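Progress report to the Gredmont fund: the Evenar community workroom

Reading time: 5 min

First of all, thank you. I know reports like this one tend to start that way, but your grant came through in a month when we were counting out tea bags, and it has made a real difference to what the workroom is and who feels comfortable walking into it. I have tried to cover everything you asked for in the award letter, and I have probably gone on a bit longer than you wanted about the tables. You will see why!

When I last wrote, in February, the workroom was open but only just. We had the lease, the sink had been moved to the long wall, and the shelving was up on one side. People were coming in for the mending sessions and the model-making group, and the after-school club had started using the back half. What we didn't have was enough decent surface to work on. Folks were gluing and cutting on folding tables that bounced if you leaned on them, and the model makers had taken to bringing trays from home and working with them on their laps.

Your money went mostly on putting that right. We spent $1,097 on tabletops and legs, all ordered through Brodness, who gave us a fair price and threw in the leveling feet (a small thing, but the floor slopes toward the door and we would have been folding up cardboard forever). The tops came on one delivery and the legs came on another, with a gap in between that was longer than promised, so for a while we had a very handsome stack of tops leaning against the wall and nothing to stand them on. They are all up now and have been in daily use ever since.

The room can seat 18 people at a time, which was the target in our application. On most afternoons it is fuller than it used to be on our best evening. The mending group has had to go to 2 sessions, an early one and a late one, and a few people come to both and bring their supper. The model makers have spread out happily. The after-school club does its homework hour first and then whatever is on for that week, which lately has been cardboard bridges.

I said I would be straight with you about wear, and I want to take some time over it, as I know your guidelines ask how purchased items are holding up. The tops are sound. They are flat and steady and they don't wobble. What they don't do is stay looking new. We picked a pale color on purpose, so that pins and small screws and dark thread would show up against it, and that has worked very well. The other side of that choice is that every scuff shows too.
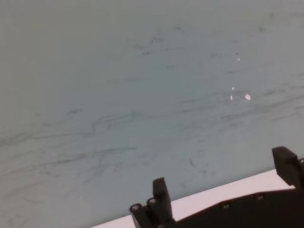

We have gone back and forth on how much this matters. Some of our regulars feel that a table in a workroom ought to look worked on, and I lean that way myself. A few others, mainly those who come in to cut out fabric, would like a cleaner surface under their cloth, and I understand that completely. You don't want to lay out a cream lining and then pick it up and find a gray smudge on the wrong side of it.

So we have been trying things. Plain dish soap and a soft cloth is what we do at the end of every day, and it takes care of crumbs, chalk and the ordinary grime. A white eraser is surprisingly good on pencil, and the children will do it for as long as you let them - there was a stretch when they asked for it ahead of the bridges. For rubbery streaks we have had fair results with a paste of baking soda and water, rubbed gently and wiped off twice. Scratches are scratches, and we are leaving those alone. We did try one of the stronger cleaners on an offcut and it left a dull patch, so that bottle has gone under the sink and will stay there.

The other thing we have done is buy cutting mats. There are 14 of them, in two sizes, and they live in the rack by the door where people pass them on the way in. These came out of our own funds and are not part of your grant, but I mention them here as they help protect what you paid for. Getting everybody to use them is a work in progress. The model makers took to them right away. The mending group puts them down and then somehow ends up working beside them.

For the fabric cutters we have set up a cover that rolls out over one table at the end of the room, and it goes back on its tube when they finish. It was sewn by the late mending session from canvas that Bùi, the upholstery shop on our corner, let us have for nothing. It is a little short at one end. They are planning to add a strip.

A word on what has not gone as planned. We had hoped to have proper task lighting in by now, and we don't. The light in the room is fine in the middle and weaker toward the sides, and on dull afternoons people drift inward with their chairs until everyone is elbow to elbow. The fixtures we wanted went up in price after we applied. We have a second quote that is more reasonable, and I would like to talk with you about whether the small amount left in the equipment line could go toward it. If you would prefer that we keep it for the purpose it was given, we will put it into a spare set of legs and find the lighting money some other way.

Storage is the other loose end. The shelving on the second wall is half done, with the uprights in and the boards still to be cut. In the meantime the half-finished projects are living in crates underneath, each with a strip of masking tape and a name on it, and bending down for them is hard on some of our older members. This is next on the list and doesn't need any more money, only a free weekend.

For the coming period, then, we plan to finish those shelves, settle the lighting question one way or the other, and start the evening repair class that we described in the application. The outline for the class is written, and there is already a list of people waiting for it taped inside the front door. We will keep up the daily wipe-down and go over the tops properly with the baking soda paste once a month, and I will let you know in the next report how they are getting on.

The receipts from Brodness are enclosed with the budget sheet. If you are ever passing through in the afternoon, please do come in and sit down with us for a while. The kettle is usually on by four.

With warm thanks from all of us at the Evenar workroom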